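Tutby Puzzle Boards > Cutting, Finishing and Storage
Thread: Piece thickness on the Narnine map puzzles, second printing

gridlock_j
I have both printings of the Narnine world rivers puzzle. The first measures 2.1 mm on every piece I checked with calipers. The second measures 1.8 mm. The box text is identical and the piece count is the same. Has the board supplier changed, or is this normal drift between runs?

The thinner pieces also lock less firmly. I can lift an assembled section of the first printing by one corner. The second comes apart when I try.

oldborder
0.3 mm is too much for drift. Board is bought by caliper and the mills hold it closer than that. My guess is a different board with a different laminate on top.

The loose fit may be a separate problem. A fresh die cuts a narrow kerf and a worn one crushes the edge. Check the backs of the pieces for fuzz.

gridlock_j
There is some fuzz on the backs, mostly along the long straight cuts. The printed side is clean.

pell_mell
I disagree about the board. Mine is a second printing and measures 2.0. I keep it at 45 percent humidity. Where was yours stored? Chipboard moves with moisture, and a puzzle that sat under a stack in a warehouse can be compressed as well.

oldborder
Moisture swells board. To get from 2.1 down to 1.8 you would have to press it, and a shrink-wrapped box doesn't put that kind of load on the pieces. Loose pieces in a bag carry almost none.

pell_mell
Then explain my 2.0.

oldborder
Different calipers, different hand pressure. Measure a stack of ten and divide.

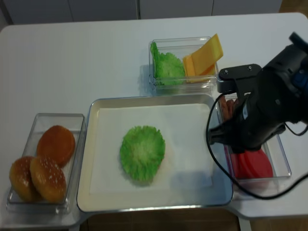 Shakuntala Kanaujia
Moderator, Cutting, Finishing and Storage

Please use the stack method before posting more numbers. Single-piece readings on soft board depend on how hard you close the jaws. Ten pieces from the interior, no edge pieces, picture side up, light contact only. Post the total and the piece count along with the average so others can check it.

Also state which lot you have. On Narnine boxes it is printed inside the bottom tray under the bag, four digits. The number on the outside flap is the catalog number and is the same for every printing.

gridlock_j
Redone as asked.

First printing, lot 1233: ten pieces, 20.9 mm, average 2.09.
Second printing, lot 3096: ten pieces, 18.3 mm, average 1.83.

So my first figures hold up.

pell_mell
Lot 1233. I bought it as a second printing and the seller listed it that way. Ten pieces, 20.4 mm. I withdraw the humidity argument for this case, although I still think people should state their storage conditions.

oldborder
That settles the thickness. It doesn't settle the fit. Can someone with 3096 try it against a Dubey puzzle of similar thickness? I have a Dubey harbor chart at 1.8 and it lifts fine in one piece. If 3096 won't, I would put it down to the die.

Jyoti Tomar
I have 3096 and a Dubey at 1.85. The Dubey lifts. The Narnine drops pieces as soon as it leaves the table. The knobs on the Narnine also have a narrower neck than I expected, so it could be the die design as well as wear. I can't tell those apart from one copy.

For anyone planning to frame it: I glued mine face down on a 4 mm foam board with Lodadus sheet adhesive and it stayed flat. Brush-on glue on the front made the Sahara section bubble.

oldborder
Brush-on is fine if you thin the first coat. The bubbling is from too much water sitting on the laminate seams.

Jyoti Tomar
It was thinned. Two coats, dried overnight between them.

pell_mell
I would not glue either one — resale on the 2.1 board is going to go up once people read this thread.

gridlock_j
I wrote to Narnine in August and quoted both lot numbers. They offered replacement pieces, up to 145 grams per request, which is an odd unit for it. No answer on the board. I have asked again and will post the reply in this thread.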